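*Handout for week 11. Bring it with you; the printer ate the spare copies last year and has not been forgiven.*

## Comparing grippers without fooling yourself

Last week we bolted the Loveck fingers and the Pustano fingers to the same arm, in turn, and argued about which felt better. Feeling better isn't a result. This week we do the comparison in simulation first, where dropping things is free and the floor doesn't need mopping.

Before you touch the controller, write down what you are comparing. Most of the weak reports I marked in June had changed the fingers, the closing force and the approach angle all at once, then given the fingers the credit. Change one. Leave the rest alone, however tempting the sliders look.

The things to hold fixed:

- starting pose of both arms
- where each object starts, and which way it faces
- friction values for the table and the objects
- closing speed
- the point at which you call a grasp a failure

The last one causes the most quarrels. We use Caroline Rashidi's rule from the bench sessions: lifted 10 cm, held for the full wait, not touching anything else. A can wedged between a finger and the tabletop is not a grasp. It is a can having a bad day.

### The layout

We are using the two-armed model at the long table. The objects sit towards the robot's side, which leaves plenty of bare table at the front for putting things down.

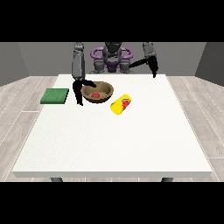
*Render: Siyabonga Fourie, course simulator*

The can on its side is the one to worry about. A two-finger gripper coming straight down has to line up across the can, and the can lies at a diagonal, so a lazy approach with the wrist left at zero will catch it at a slant. In the physics settings we use, it then rolls. Students tend to answer this by closing harder, and it rolls further.

The bowl poses a different question. You can take it by the rim, with one finger inside and one outside, or you can reach in for the small red object. These are two separate tasks and need two separate rows in your table. Watch the finger length on the second: the Pustano set is 70 mm from the pad to the first joint, and if you tilt the wrist, the knuckle meets the rim before the tips meet anything useful.

The green pad is flat, and flat things are where grippers go to be humbled. Try a pinch at the edge, and log contact with the tabletop as well as contact with the pad. If your success rate here is perfect, check whether your fingers are passing through the table. Mine did for most of a term.

### How many runs

Siyabonga's batch script does 340 runs per finger set and takes over 11 minutes on the lab machines. Start it, then go and do your reading. Reseed between objects, and keep the seeds in the log.

### What to hand in

One table of results, one plot of failures by type, and a paragraph on where you expect the simulator to be wrong. "Friction" on its own gets no marks. Say which surface, and which way the error would push your numbers.

For next week read the Kaewmanee notes on compliant fingertips, skipping the appendix unless you enjoy matrices. The Bakileck controller manual is in the shared folder. Its page on emergency stops is the only clear one, so read that twice.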